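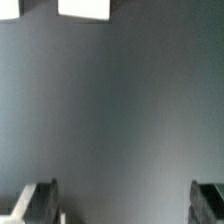 Page last changed: 12/10/2024

About Skukside

Skukside makes and fits out work tables. The company supplies tops, frames, backdrops, trays and small table goods to schools, training rooms, repair benches, photo rooms and laboratories. The workshop is in Bulemmont, in the former Magalhães bindery, and has six people on staff.

The company was started by Ragnheiður Thygesen, who had spent the first part of her working life fitting counters and display cases. Her original trade was in tops only. A customer would send a drawing, the top would be cut and finished, and the customer would find legs elsewhere. The legs that customers found were often the wrong height or too light, and the top was blamed. Frames were added to the list in the second year of business, and backdrops two years after that, when a community college asked for a wall covering that could be wiped down and would stay the same color from one end of the room to the other.

The small table goods came last. They now make up the larger share of orders by count, though a smaller share by value.

What we make

Table tops. Tops are cut to order. The standard colors are black, mid gray and off-white, in matte or satin. Matte black is the most ordered finish. It keeps glare off the work and makes a pale object easy to find. It also shows dust, fingerprints and chalk more readily than any other color we sell, and customers who order it should expect to wipe it at the start and end of each session. Satin gray shows less dirt and more reflection. Overhead lights will appear in it as soft bands, and anyone who plans to photograph on satin should ask for a sample first and place it under the lights that will be used.

Frames. Frames are steel, welded in our own shop, with leveling feet. A frame is made for one top and is marked with the same order number. Mixing frames and tops from different orders is possible but the bolt holes will have to be checked.

Backdrops. We supply plain-color wall coverings in green, blue, gray and white, on a roll or on fixed panels. Green is kept in stock at all times. A backdrop should run past both ends of the table and start below the line of the back edge. If it stops short, a strip of wall shows and the eye goes to it. Our fitters measure from the table, after the table is in its final position, and will not cut a backdrop from a floor plan alone.

Trays. Shallow, open and white, in four sizes. Trays mark out a place for parts that are about to be used or have just been used. They are meant to stay on the table. They stack when empty.

Lettered blocks. Small rectangular blocks, white, with black lettering on the top face. These are used to label positions on a table, to sort by, to practice picking up and setting down, or to hold a place in a sequence. The full set has 43 blocks. Part sets are sold in any quantity. Lettering can be set to the customer's own text as long as it fits on one face.

Marker boards. Small boards that lie flat on the table or stand in a slot. They are used for running notes, tallies and layouts that change in the course of a day.

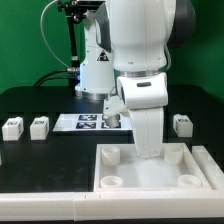
Black table with a green backdrop, lettered blocks, marker board and white tray.

How a table is laid out

Most questions we receive by phone concern layout. The following is the practice in our own test room and is given to every customer with the delivery papers.

The table is treated as three zones running from back to front. The back zone is for things that wait. Blocks and labels go here, set a hand's width in from the edge. The middle zone is for the work itself and is kept clear between tasks. The front zone holds the tray, with its long side parallel to the front edge of the table.

Fixed items, such as clamps, poles and mounting rings, are placed before anything loose. Cables are run along the back of the table and secured where they cross an edge. A cable that has to cross the middle zone is a sign that an outlet is in the wrong place, and we would sooner move the outlet.

Lettered blocks are placed face up with the lettering toward the person who has to read them. When two people work from opposite sides, one of them will be reading upside down. A second set, turned the other way, is the usual answer. Blocks printed on two faces were tried and dropped. Users turned them over without noticing and the rows went out of order.

A marker board goes wherever the writing hand can reach it without passing over the tray. Boards should be wiped fully at the end of the day. Ink left over a weekend will come off with the cleaner we supply, but it leaves a faint shadow that builds up over months.

At the end of a session, the tray is emptied first, the blocks are returned to their box in order, and the top is wiped from back to front. Kitchen sprays should not be used on matte finishes. They leave shiny patches that cannot be removed except by refinishing the whole top.

Finishes and testing

Margit Kerekes runs the finishing room. All of our topcoats come from one range, Trurent, and have done so for the past several years. Staying with one range has kept replacement panels close in shade to the originals. Color still drifts a little between batches, and we hold back an offcut from every order with the order number on the underside. When a customer asks for an additional top, the new one is compared with the offcut under two kinds of light before it leaves the shop.

Each new finish goes through a rub test of 200 strokes with a dry cloth and another 200 with a damp one. A finish that changes visibly in sheen is not offered. The same test is used for the lettering on blocks. Ningsih Latuheru, who does the printing, added a drop test for blocks after corners on an early batch came back rounded. Blocks are now dropped 20 times from table height onto the shop floor, and the corners are checked against an unused block. Small dents are accepted. Chips in the lettering are not.

Trays are checked for flatness on a surface plate. A tray that rocks is rejected, and so is one that has to be pressed down at a corner to sit still.

The people

Ragnheiður Thygesen handles estimates and site visits. Margit Kerekes is responsible for finishes and for the offcut library. Ningsih Latuheru prints blocks, boards and labels, and answers questions about custom lettering. Bence Illés cuts tops and welds frames. Miklós Balogh fits backdrops and does most of the driving. The sixth position is an apprenticeship, renewed each August, divided between the cutting shop and the finishing room.

The building

The bindery was a single long room when we took it over. It has been divided by two partitions. Cutting and welding are at the street end, where the loading door is. Finishing is in the middle, with its own air handling. The test room is at the far end and has no windows, which allows finishes and backdrops to be looked at under controlled light. Sample tops are kept on a rack by the test room door and can be borrowed for two weeks.

The floor of the old bindery slopes toward a drain. Frames are therefore leveled on a steel plate and never on the floor itself. Visitors who set a level on the floor and then on a table are welcome to compare the readings.

Orders and visits

Drawings are accepted on paper or by email. Dimensions should be given to the finished edge. Please state the height of the table, the color of the wall behind it, the type of lighting in the room and whether anything is to be bolted through the top. Holes can be drilled after delivery but the exposed edge must be sealed the same day, and we do not guarantee a top that has been drilled by others.

Small table goods ship from stock. Tops and frames are made in the order in which deposits are received. Backdrops are fitted by our own staff within a day's drive of Bulemmont and are sent on a roll, with fitting instructions, to addresses farther away.

The test room can be visited by arrangement. Visitors may bring their own objects and try them on the sample tops. Street parking is limited during loading hours, and the side entrance has one step.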